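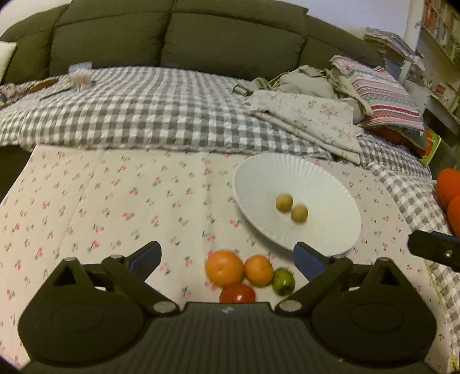
Vor dem Sofa liegt wieder die Decke mit den kleinen Kirschen.

Ohne Auto auf dem Dorf

30. September 2020

Im Juni letzten Jahres habe ich das Auto verkauft. Seitdem werde ich regelmäßig gefragt, wie das denn geht, hier draußen, und ich habe versprochen, es einmal aufzuschreiben. Der Text ist länger geworden als geplant. Geschrieben habe ich ihn am Küchentisch, an mehreren Abenden hintereinander.

Zur Lage: Guden hat einen Bäcker, eine Grundschule, eine Sparkasse, die nur noch aus einem Automaten besteht, und eine Bushaltestelle. Bis in die Kreisstadt sind es 15 Kilometer. Dort arbeite ich, dort ist der Zahnarzt, und dort fährt auch der Zug ab. Wer hier wohnt, hat ein Auto, meistens zwei. Ich hatte eines, einen Kombi, der durch den TÜV sollte. Die Werkstatt wollte 2000 Euro für Bremsen, Querlenker und eine neue Abgasanlage. Ich habe eine Nacht darüber geschlafen und den Wagen dann so, wie er war, an einen Händler abgegeben. Viel gab es dafür nicht mehr.

Geplant war, im Herbst einen anderen zu kaufen. Dafür lagen 4000 Euro auf dem Konto, und die liegen zum größten Teil immer noch dort.

Der Weg zur Arbeit

Morgens fahre ich mit dem Bus um 6.52 Uhr. Der nächste kommt eine Stunde später, danach ist bis mittags Pause. In den Schulferien fällt der erste ganz aus, was im Aushang nur mit einem kleinen F hinter der Uhrzeit vermerkt ist. Das habe ich am ersten Ferientag gelernt, im Regen. Inzwischen habe ich die App von Urkari auf dem Telefon, die kennt die Ferien. Verspätungen kennt sie nicht immer.

Von April bis Oktober nehme ich an trockenen Tagen das Rad. Es ist ein gebrauchtes Cermont mit Nabenschaltung, ohne Motor. Auf der alten Bahntrasse fährt es sich gut, nur hinter der Ziegelei kommt ein Stück Landstraße ohne Radweg, und das mag ich bis heute nicht. Die Lastwagen überholen dort sehr knapp. Ich habe deswegen an den Landkreis geschrieben und eine freundliche Antwort bekommen, in der das Wort Prioritätenliste vorkam.

Im Frühjahr war ich dann ohnehin wochenlang zu Hause und habe von der Küche aus gearbeitet. Das verzerrt die Rechnung natürlich. Wer also einwendet, dass ich kein richtiges Jahr ohne Auto hatte, hat recht. Den Winter davor hatte ich aber ganz, mit Dunkelheit und allem.

Einkaufen

Das hatte ich mir schwieriger vorgestellt. Früher bin ich fast jeden zweiten Tag nach Feierabend noch zum Supermarkt gefahren, weil er am Weg lag. Jetzt kaufe ich einmal in der Woche groß ein und den Rest beim Bäcker, der auch Milch, Eier und Kartoffeln hat. Für den Großeinkauf gibt es einen Anhänger, der gebraucht 200 Euro gekostet hat. Er schluckt alles bis auf Getränkekisten in größerer Zahl. Wasser trinken wir aus dem Hahn, Bier wird eben geplant.

Was ich unterschätzt habe, ist das Abladen. Mit dem Auto fuhr ich bis vor die Haustür. Der Anhänger passt nicht durch das Gartentor, also wird alles in Taschen umgepackt und über den Hof getragen. Bei gutem Wetter ist das egal. Im Februar habe ich dabei einmal eine ganze Packung Eier verloren.

Baumarkt ist ein eigenes Kapitel. Blumenerde, Latten, Farbeimer, das sind Dinge, für die man ein Auto braucht oder jemanden mit Auto. Ich lasse mir die schweren Sachen liefern und ärgere mich über die Kosten, obwohl sie im Vergleich zu einer einzigen Tankfüllung nicht hoch sind.

Mitfahren

Zwei Häuser weiter wohnt Beca Foulkes, und mit ihr hat sich etwas eingespielt, das ich vorher nicht auf der Rechnung hatte. Sie fährt am Monatsanfang ihre Mutter besuchen und nimmt mich bis zum Bahnhof mit, wenn ich verreisen will. Dafür schneide ich ihre Hecke. Wir haben das nie richtig verabredet. Am Anfang wollte ich ihr jedes Mal Benzingeld geben, bis sie sagte, das sei ihr unangenehm und die Hecke sei ihr lieber.

Um etwas zu bitten, fällt mir schwer. Mit eigenem Auto musste ich das nicht, und ich würde sagen, dass dies die größere Umstellung war - größer als der Bus und größer als der Regen. Manche Einladungen habe ich im ersten halben Jahr abgesagt, weil ich nicht wusste, wie ich nachts zurückkommen soll. Mittlerweile frage ich vorher, ob ich auf dem Sofa schlafen kann. Bisher ging das immer.

Was es kostet

Ich führe kein genaues Haushaltsbuch, deshalb gibt es keine Tabelle. Die Monatskarte ist teurer, als sie sein müsste, und gilt nicht über die Kreisgrenze hinaus. Dazu kommen Regenhose, neue Reifen, ein ordentliches Licht fürs Rad und gelegentlich ein Taxi. Weggefallen sind Versicherung, Steuer, Sprit, Werkstatt und die Garage, die ich jetzt zum Abstellen für Rad und Anhänger nutze, also genau genommen doch nicht. Am Jahresende war mehr übrig als sonst. Einen Teil davon wollte ich im Sommer für eine Reise nach Palma ausgeben, mit Zug und Fähre. Daraus wurde aus den bekannten Gründen nichts.

Was nicht geht

Spontan an einen See fahren. Sperrmüll wegbringen. Abends ins Kino, jedenfalls in die späte Vorstellung, der letzte Bus zurück geht um 20.10 Uhr. Der Tierarzt war ein Problem, solange die Katze noch lebte, sie schrie im Bus die gesamte Strecke über. Und mit kleinen Kindern oder einem kranken Menschen im Haus hätte ich es nicht gemacht. Ich finde auch nicht, dass das jeder können muss. Mein Bruder arbeitet Schicht, für den fährt um vier Uhr früh gar nichts.

Mehrmals wurde ich gefragt, ob ich das wegen des Klimas mache. Auch, aber angefangen hat es mit den Bremsen. Ich wollte damals kein Geld in einen alten Wagen stecken und hatte keine Lust, einen neuen zu suchen.

Im November wird der Fahrplan umgestellt. Angeblich soll der zweite Morgenbus dann über die Neubausiedlung fahren und entsprechend länger brauchen. Falls das stimmt, rechne ich noch einmal neu. Bis dahin muss das Cermont zur Durchsicht, die Schaltung hakt im dritten Gang, und die Hecke drüben ist auch wieder fällig.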